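Zundthorpe Hard-Shell Suitcase - User Guide
Section 5: Cleaning the shell and the wheels

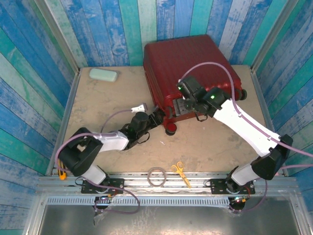
Fig. 5. Red suitcase laid flat for cleaning, with a sponge at the back of the work surface.

Clean the suitcase after every long trip, and before you put it away for a longer time. The work takes 35 minutes, without the drying.

You need:
Soft sponge
Bowl of lukewarm water
Mild dish soap
Two dry cloths, one for the shell and one for the wheels
Old toothbrush

Before you start

1. Empty the suitcase completely. Look also in the inside pockets.
2. Close the suitcase and lock it. Water must not come to the lining.
3. Push the pull handle fully down until it clicks.
4. Lay the suitcase flat on a table or a board. Wipe the surface first, as small grains of sand will scratch the glossy shell.

Note: Do not stand the suitcase on its wheels during cleaning. It can roll away from you when you press on it.

Cleaning the shell

5. Put a few drops of soap in the water. Dip the sponge and squeeze it well. It should be damp and not dripping.
6. Wipe along the grooves, from one end to the other. Do not rub across them - the dirt will collect at the edges of the ribs.
7. For black marks from conveyor belts, hold the damp sponge on the mark for one minute and wipe again. Repeat if necessary.
8. Wipe around the handle housing with a cloth which is only slightly damp. Keep water away from the opening where the handle comes out.
9. Turn the suitcase over and clean the other side in the same way.

CAUTION: Do not use acetone, alcohol, scouring powder or the rough side of a kitchen sponge. These will make the shell dull, and the damage is not covered by the warranty.

Cleaning the wheels

10. Turn each wheel slowly by hand and pull out hair and threads. Do not use a knife.
11. Brush the wheel and its fork with the toothbrush and clean water.
12. Dry the wheels with the second cloth. If a wheel still makes noise, put one drop of Grindell silicone oil on the axle and turn it several times.

Drying

13. Wipe the whole shell dry. Then open the suitcase and leave it open overnight in a room with fresh air.

CAUTION: Do not dry the suitcase on a radiator or with a hair dryer. The shell can change its form at temperatures over 50 °C.

If a wheel is cracked or does not turn after cleaning, see Section 6, Changing a wheel. Spare wheels are sold in pairs.

Text: Bjartur Lauritsen. Revised 2021-11-28.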